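Home Course Outline Schedule Handouts Readings Contact

Usden Institute, Bultemcombe
Interior Materials and Upkeep
Handout: Wooden Work Surfaces

1. Scope

This handout covers butcher-block tops used as tables and worktops. It follows the session on stone and concrete floors and assumes the vocabulary introduced there. Solid tops in a single board and veneered tops are treated in the Escobar reader.

2. Construction

A butcher-block top is made from strips of wood glued side by side. In edge-grain tops the long edges of the strips face upward, and the surface reads as a set of parallel lines. In end-grain tops the cut ends face upward, giving a checkered surface. Edge grain is the usual choice for tables. End grain is kinder to knives but takes up liquid faster and costs more to make.

The strips may run the full length of the top or be joined end to end. Where short pieces are used, the joints should be staggered. Joints that line up across neighboring strips form a weak line.

3. Movement

Wood swells and shrinks across the grain as the humidity of the room changes. Movement along the grain is small enough to ignore in furniture. A top must therefore be fixed so that its width can change. Slotted brackets or figure-eight fasteners are suitable. Screws driven tight through round holes along both long sides are not, and a top held this way may split or cup.

Both faces should carry the same finish. A top oiled on the upper face only will take up moisture unevenly.

4. Finishes

Mineral oil: does not harden, easy to renew, low resistance to standing water.
Hardening oil: cures in the surface, moderate resistance, patches blend well.
Oil and wax: as above, with a softer sheen. Wax marks under hot dishes.
Varnish: good resistance while intact. Local repairs show.

For the Raltetti exercise, use hardening oil. Apply 2 thin coats and wipe off the excess after each one. Leave the top clear until the second coat has cured. Oily rags must be laid flat outdoors to dry or put in a metal can of water with a lid. Rags left in a heap can catch fire.

5. Objects left on the surface

Most damage to a finished top comes from things that stay in one place. Plant pots are the common case. Water passes through the drainage hole or condenses on the outside of the pot, and the ring underneath goes unnoticed until the pot is moved. Cloth is a poor barrier. A damp towel holds water against the wood over a wider area than the pot would. Plastic containers trap moisture under the base if they are set down wet. Paper can stick to a finish that has not fully cured.

The table below has a pale edge-grain surface. Note the white pot resting partly on the cloth, and the clear container set directly on the wood. 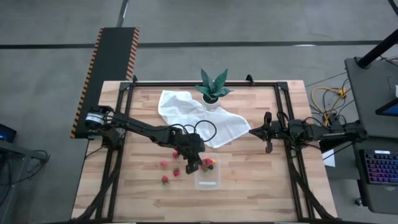
6. Clearing and cleaning

a. Take everything loose off the top, plants first.
b. Shake out cloths away from the table, then fold them or send them to the wash.
c. Wipe along the grain with a well-wrung cloth and a little mild soap.
d. Wipe again with clean water and dry at once.
e. Put a glazed saucer with a cork base under each pot before returning it.

Do not use scouring powder, bleach or a steam cleaner.

7. Before the next session

Read the section on finishes in the Escobar reader, page 248. Bring 3 offcuts of the same wood, sanded on one face.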